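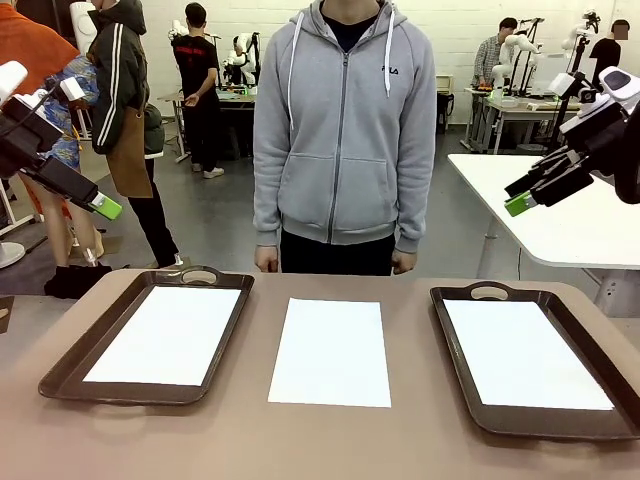

Two arms, two green fingertips, two brown trays and three sheets of paper, all set for the tray game.

Meet the robot with green fingertips

By Mekdes Kassa
December | 13 comments | 188 shares

Have you ever wished you had somebody to lay the table for you? Me too! So when I heard that a company called Vultance was lending its two-armed helper robot, the Arkura, to people who wanted to try it out, I put my hand up straight away.

The Arkura is a pair of robot arms that work over an ordinary table. Your arm has a shoulder, an elbow and a wrist, and they all bend. A robot arm has bendy places too, called joints. At the end, where your hand would be, there's a gripper. It can't wave or play the piano, but it can pinch, and pinching is a very useful thing to be able to do.

Look at the green tips on the fingers in the photo. Try picking up a sheet of paper from a table with your eyes shut. Tricky, isn't it? Paper lies so flat that there's hardly anything to grab. You probably slid it towards you, or scratched at a corner with your nail — well, a robot has to find a trick as well.

The tray game is one you can play at home. You need a tray, a sheet of paper and a friend. One of you is the robot and may only use a finger and thumb on each hand. The other one gives the orders, and they have to be really, really clear ones. "Put the paper in the tray" is no good. Which paper? Which tray? Which way round? My friend Tekle Moges gave me the orders and I ended up with the paper on my foot.

That's why robots need so much practice. A job you learnt when you were little is made of lots of tiny jobs: find the edge, pinch it, lift it, move it over, let go. If the tray is a bit crooked, the robot has to cope with that too.

So would I want an Arkura in my kitchen? Hmm. I liked having two arms to play with, and the starter book that comes in the kit (it's called Bristura, and it's full of table games) is great fun. The instructions for setting up are far too long, though, and I needed a grown-up and 5 cups of tea to get through them. The tea was for the grown-up.

My score is four stars for schools and clubs, and three for kitchens. Have a go at the tray game and tell me who made the better robot in your house!

Share this page | 13 comments
Questions? Write to the Zeleke children's desk
© Zeleke | Back to top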